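Blog > Household > Laundry

Switching to cold water, one year in

Last April I turned the dial on our washer to cold and left it there. I had been washing almost everything on warm for as long as I'd had my own machine, mainly out of habit. My mother washed on warm, so I did too. A few readers asked how it went, so I'm writing down what I remember.

The reason I started was a bill. Our water heater is an old Hubmann, a tank model that came with the house, and the plumber who came to look at it, Jailson Araújo, told me it had a couple of years left if I went easy on it. He asked what we used hot water for. Showers, dishes, laundry. He said laundry was the easy one to give up.

I keep the utility bills in a folder, so I could check. The first full month on cold was $47 lower than the same month the year before. I don't think all of that was the laundry. We were away for part of it and my son had moved out in the winter. The months after that were closer together, and by fall I had stopped comparing.

Detergent

The powder I had been using did not dissolve well. I found white streaks on a navy sweater and clumps in the pockets of jeans. I used up the box on towels and bought liquid. My neighbor Bernadette Conneely gave me half a bottle of hers to try first, and I ended up buying the same kind. I use less than the line on the cap says. When I used the full amount, the shirts came out of the wash feeling slick and I had to rinse them again.

Sorting

I sort less than I used to. Whites still go alone, but everything else goes in by weight. Thin things together, heavy things together. Jeans in with blouses was always a bad idea and the water temperature doesn't change that.

Dark prints are where I see the most difference. I have a couple of patterned tops that had gone brownish on warm, and the ones I bought since then still look close to new. They get turned inside out and go in on the short cycle. 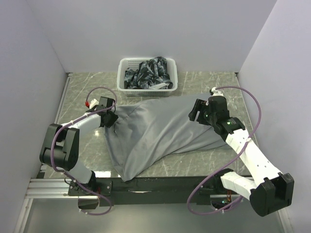
Towels and sheets

I went back to hot for these. I tried cold for two months and the towels started to smell sour as soon as they got damp. I ran them with vinegar, which helped for a week or so, then it came back. Now towels, sheets and dishrags go on hot every other week and the rest of the time on warm. The same goes for anything used on a sick person or a dog.

Stains

Cold is good for blood and grass, and bad for grease. For cooking oil I rub in dish soap, leave it while I do something else, and then wash. Edileuza Evangelista left a comment on an older post saying she uses chalk overnight. I tried it on one apron and it worked fairly well, but then I had to find the chalk.

I ruined one shirt this year and it was my own fault. I put it in the dryer without checking the collar.

The heater is still running. I'm going to keep the dial where it is, and when the tank goes I'll look at a smaller one. If anyone has had theirs replaced lately in a house with a narrow closet, I'd like to know what you got.

14 comments | 6 shares

Contact | Copyright Jeferson Godoy | Back to top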